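Cómo presupuestar un equipo de pinzas de mano para grabar tareas domésticas

Esta guía recoge el orden que seguimos en Jaliler para preparar la compra de material de grabación. Sirve para un grupo pequeño que quiere registrar tareas de limpieza con pinzas sujetas por una persona y entrenar después un brazo. No trata del brazo, que lleva partida propia y otros plazos.

1. Escriba primero la lista de tareas

Antes de pedir precios, decida qué se va a grabar. Limpiar un cristal exige poco más que un paño y espacio para mover los dos brazos. Fregar platos exige protección contra el agua, y eso cambia el presupuesto. Nosotros empezamos con 11 tareas y dejamos las de cocina para una segunda compra.

2. Cuente por puestos

Un puesto es lo que una persona necesita para trabajar sola:

Dos pinzas, izquierda y derecha
Un cubo de marcadores por pinza
Una cámara de cabeza
Cargadores y baterías de repuesto
Una regleta y cables de longitud suficiente

Pida el precio por puesto completo. Las ofertas por pieza suelen dejar fuera los cargadores. En nuestro caso Erkix cotizó las pinzas con cargador y Ferri sin él, y la diferencia era de 47 euros por puesto.

3. Separe lo que se gasta

Las almohadillas de los dedos y las caras impresas de los cubos se cambian con el uso. Conviene abrir una línea de consumibles desde el principio, con su propio importe mensual. Nosotros fijamos 247 euros al mes y lo revisamos en junio. Incluya ahí los paños: compre varios colores y grosores, porque un tejido fino y uno grueso se agarran de manera distinta.

Los marcadores impresos en papel adhesivo salen baratos, pero se levantan por las esquinas. Skemex los vende en placa rígida. Con dos juegos por puesto basta.

4. Mida el sitio de grabación

Visite la casa o la sala con una cinta métrica y anote:

Enchufes disponibles y distancia hasta la zona de trabajo
Cables que ya estén por el suelo
Cristales y superficies brillantes
Anchura libre entre muebles

Los cristales merecen una nota aparte. Un marcador reflejado puede confundir al sistema de seguimiento, así que pida al proveedor una prueba delante de una ventana antes de firmar. Reserve también una cantidad para canaletas y bridas. En el primer pedido no las pusimos y hubo que comprarlas aparte, con más de 335 euros entre material y portes.

5. Calcule las horas

El equipo es la parte visible del gasto. La persona que lo lleva necesita formación, descansos y tiempo para calibrar. Apunte la calibración como hora pagada. Si la pinza pesa, los turnos tienen que ser más cortos - y hacen falta más turnos para las mismas grabaciones.

6. Pida un puesto de prueba

Compre o alquile un solo puesto durante un mes y grabe con él la tarea más sencilla de la lista. Anote cada parada y su causa. Con esa hoja se corrige el pedido grande: más baterías, otro largo de cable, dedos de otro material. Negocie que el importe del alquiler se descuente de la compra y que quede por escrito en la oferta.
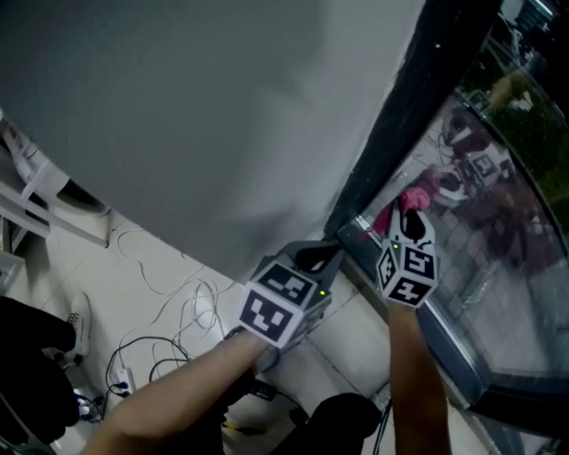 Nosotros añadiríamos una línea para el almacenamiento. Compramos los puestos, empezamos a grabar en marzo y a las pocas semanas no teníamos discos donde guardar el vídeo. Lo demás del pedido coincide bastante con lo que se propone en la guía, aunque el alquiler no nos lo descontaron.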